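4. The open day at Lendivton

4.1 Setting and visitors

The study we report in this section grew out of an open day, and it kept something of the open day's character all the way through. The Lendivton workshop opens its doors to the public every May, and for the most recent one we were offered the long room on the ground floor, with its big windows and its habit of filling up whenever it rains. It did rain. Over the day 823 visitors came through the building, and although many of them were only looking for the tea urn, a good share stayed to watch us and then to take a turn themselves. We are grateful to every one of them, and especially to the families who came back after lunch with questions they had thought up over their sandwiches.

Our interest was a modest one. Much of the earlier writing on public demonstrations of robots looks at how people feel afterwards, whether they trust the machine more or less, whether they would have one in the house. We wanted to know what happens when the visitor's own hand is on the tool. Ngubane, our demonstration programme, had been built around hand-held gripping from the beginning, and it seemed a shame to keep the tool behind a rope when the whole idea of it is that anyone can pick it up.

4.2 The demonstration table

Each demonstration began with a short talk, which Brendan Ó Ceallaigh gave in his own way and never quite the same way twice. He would start by asking visitors how they pick up a spoon at home, and would then let the conversation wander for a while before bringing it round to grippers. We had written him a script. He was very polite about it. Looking back through our notes, we think the wandering did a good deal of useful work, as people who had been chatting about their own kitchens were much readier to reach for the tool when their turn came.

The objects were ordinary kitchen things. We chose them for their familiarity, and also for the variety of grips they ask for: a flat piece lying against the table is a very different matter from a rounded handle, and visitors tended to find this out within a moment or two of starting. Figure 6 gives the view from the tool over part of the table, with the fingers apart. The pads on the inner faces of the fingers were the part that visitors most often wanted to touch, and we let them, within reason.

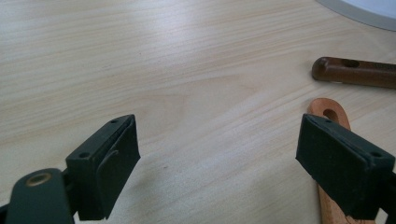 Figure 6. The hand-held gripper at the demonstration table, fingers open. The orange-tan wooden piece lies partly beneath the right finger, with the darker handle farther back.

4.3 What visitors did with the tool

We had asked for short turns, and we had hoped to keep the line moving, but it proved hard to hurry people who were enjoying themselves. We set aside 100 turns for closer study and watched the recordings of these through from start to finish, 2 of us together, stopping to talk whenever one of us saw something the other had missed. The coding sheet was adapted from the one we had used at Skevon the year before, with the categories for speech taken out and a new one added for changes of grip.

The clearest pattern was in the approach. Adults generally brought the tool straight down from above, the way one might use a pair of tongs at a barbecue, and kept to this even when the object was flat and gave them very little to hold. Younger visitors were a good deal freer. They came in from the side, tipped their wrists over, nudged the object along the table to see what it would do, and seemed to treat a dropped piece as part of the fun (one boy was very put out when his sister got hers on the first go!).

A second pattern concerned the people watching. Those waiting in line gave advice, nearly always kindly and sometimes all at once, and we often saw a visitor change their grip straight after a remark from behind. This makes it difficult to treat the turns as separate from one another, and we have been careful not to do so in the analysis. In the smaller visit to the Clarkell library, where people came to the table by appointment, there was far less of this talk, and the turns were quieter and more alike.

We would have liked to ask everyone about their earlier experience with tools of this kind, but the form we had prepared ran to a full page and most visitors handed it back with only their name on it. A shorter form is now in use. The comparison with the library visit is taken up again in Section 5, together with the grip changes and how we coded them.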